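Sichtprüfung Handführplatz, Zelle Oltgate
Mittwoch, 18. März
Geprüft: Iolanda Nogueira, dabei: Zahira Sinaga

1. Not-Halt: o. k. Zweimal gedrückt, Arm steht sofort. Gut so!
2. Geschwindigkeit beim Vormachen: auf 50 mm/s begrenzt, o. k.
3. Greifer und Verschraubung: o. k. Ich hab jede Schraube einzeln angefasst, Dong-geon zieht im April trotzdem noch mal nach.
4. Annäherung an die Zwinge: bedingt o. k. Beim Fernsteuern kommt man schnell schräg an den Druckteller ran, also bitte die letzten Zentimeter langsam! 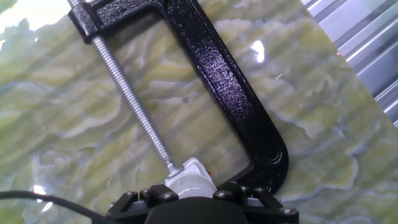 Wellington hat mir gezeigt, wie er das per Handführung macht, und das läuft deutlich ruhiger (ich hab's gleich selbst probiert, macht richtig Spaß). Von 36 Durchgängen diese Woche mussten wir 4 verwerfen, alle ferngesteuert.

5. Kabel am Arm: Mangel. Die Schlaufen brauchen Clips, Mirela bestellt welche.
6. Tisch: Mangel, klein. Becher und Flaschen gehören aufs Regal, auch wenn's eilig ist.
7. Steckdosenleiste: o. k., aber bitte weiter nach hinten.

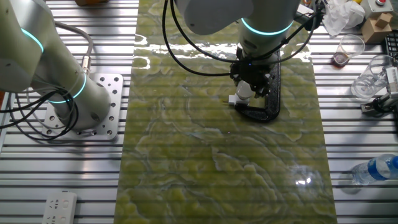

Zu Punkt 5 und 6: Kabel am Greifer, Becher und Flasche rechts auf dem Tisch.

Freigabe: ja, mit Auflagen. Punkt 6 schau ich mir morgen früh noch mal an.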